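Two-armed robot learns to hand things to itself at Hulton lab

By Reinaldo Godoy

Passing a cup from one hand to the other is the sort of thing most of us do dozens of times before breakfast without giving it a thought, but for a robot with two arms it has long been a surprisingly good way to drop a cup. A small group at the Hulton robotics lab has spent the better part of a year on the problem, and in December the team shared results that have left everyone in the building rather cheerful.

The method is called Fistik, and the idea behind it is a friendly one. Most two-armed systems are trained as a single machine, with one program deciding what both arms do at every moment. Fistik gives each arm its own program and lets the two trade short messages about how firmly they are gripping and where they expect to be next. When one arm is a little late or a little off centre, the other adjusts, much as you would if a friend passed you a mug across a crowded kitchen.

The team trained the system on 361 demonstrations, each recorded by a person guiding the arms through a kitchen chore by hand, and then set it loose on handovers it had to manage alone. Out of 105 attempts it dropped the object 8 times. The group's earlier single-program system, known as Bawa, was given the same chores and the same number of attempts, and its drops came to four times as many.

Cups were the favourite test piece all the way through, being light, round and quick to slip if one gripper squeezes before the other is ready.
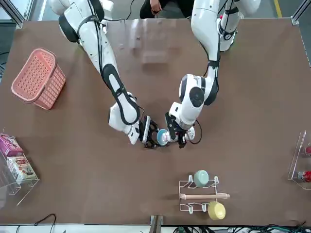 Both grippers on one small cup during work at the Hulton lab, with plates and a rolling pin in the dish rack at lower right.

There is still plenty to sort out, and the researchers are the first to say so. Fistik is slow, soft items such as tea towels confuse it, and nearly all of the drops came when the object had to be turned over partway through the pass. Mamier, the small firm that helps pay for the work, has agreed to support another 4 months of trials, and the group hopes to start on lids and jars - a harder job altogether, as anyone who has wrestled with a pickle jar will know - as soon as the new grippers arrive.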